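**Border councils meet in Hillau, with the water agreement first on the table**

Nov 30, 2021

Delegations from the four river districts arrived in Hillau yesterday evening for the winter session of the cross-border council, which opened this morning and runs for 2 days. The first item is the water agreement with Hulov, which has been waiting for a vote since July.

Kenza Ait Brahim, who chairs the session for the first time, opened with a short statement and went straight to the agenda. She told delegates that the text in front of them was the same one circulated in the summer, apart from a new annex on winter flow levels. Members who wanted further changes had until noon to hand them in. Three did so, all from the Hulov side.

The agreement would set a shared limit on how much water each district may take from the upper river between April and September. It would also put the gauging stations at Wysocka under joint control. At present they are run by Hulov alone, and Hillau has complained for years that it gets the readings too late to act on them.

Dwayne Lyons, speaking for Hillau, said his district would vote for the text as it stands. He described the annex as acceptable and said the farms on the lower bank could not plan another season without a fixed figure. Hillau's register lists 424 holdings that draw directly from the river.

Hulov is less settled. Nikola Makowska, who leads its delegation, said her members supported the idea of a limit but not the way it would be shared out. Under the present wording, each district's portion is based on its farmland. Hulov wants population to count as well, and one of its three amendments would bring that in. The other two deal with who pays for repairs at Wysocka and how long the agreement should last.
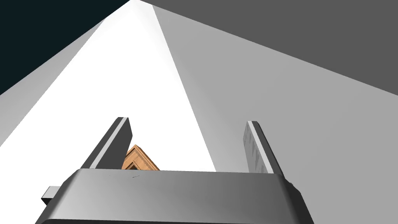

*Computer-rendered view: a robot's gripper and a small wooden object with a peaked top.*

The repairs could prove the harder question. An engineer's report sent to delegates last week recommends replacing the sluice gear at two of the stations before next winter. Hulov says the cost should be split equally from the day the agreement is signed. Wysocka, as the smallest of the four districts, has asked to pay less, and its delegates left the morning sitting early to discuss their position.

Crescencio Villalobos, who has sat for Wysocka since the council was set up, said afterwards that his group was not trying to block anything. "We have 2,361 residents," he said. "We can't pay the same share as Hulov and keep the school bus running." He expects a compromise before the vote but would not say what it might look like.

The council has 52 members, and the agreement needs two thirds of them to pass. Hillau and Jilus together fall short of that, so at least some votes must come from Hulov or Wysocka.

Jilus has kept out of the argument so far. Its senior delegate, Waltraud Böttcher, used her speaking time to raise the night closure of the road crossing, in force since the summer. Lorries bound for Jilus now take the long way round through Hulov after ten in the evening. She asked for the closure to be lifted at weekends as a first step – a request Hulov's delegates said they would answer in writing.

Also listed for the afternoon are the budget for the joint fire service and a proposal to publish council minutes in all the district languages within a month of each session. Neither is expected to take long.

The vote on the water agreement is planned for tomorrow at eleven. If it passes, the district assemblies have until the end of March to ratify it. If it fails, the current arrangement carries on for another year and the text goes back to the drafting group.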